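4.2 Fixing the Brula shelf liner inside wall cabinets

The carton says the liner "goes up in minutes." Allow longer. Zemberg's own leaflet skips the cleaning, and liner stuck over grease will peel.

1. Empty the cabinet and take out any loose shelves.
2. Wipe the inside with dish soap and warm water. The degreaser sold with the kit does the same job for more money.
3. Let it dry overnight. Ignore the 20 minutes printed on the bottle.
4. Check the underside too. Stains there are easy to miss from standing height.

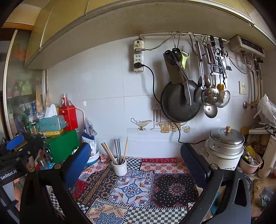

Fig. 7. Upper cabinets with small stains on the underside.

5. Cut the liner 1/4 inch short on each side. The printed grid is not always square, so measure with a ruler.
6. Peel back a few inches of backing, press down, and work toward the door.

Note: The "3,000 wipes" claim comes with no test method. Treat it as advertising.

CAUTION: Do not use a hair dryer to soften the adhesive near painted trim.

For leftover bubbles, see 4.3.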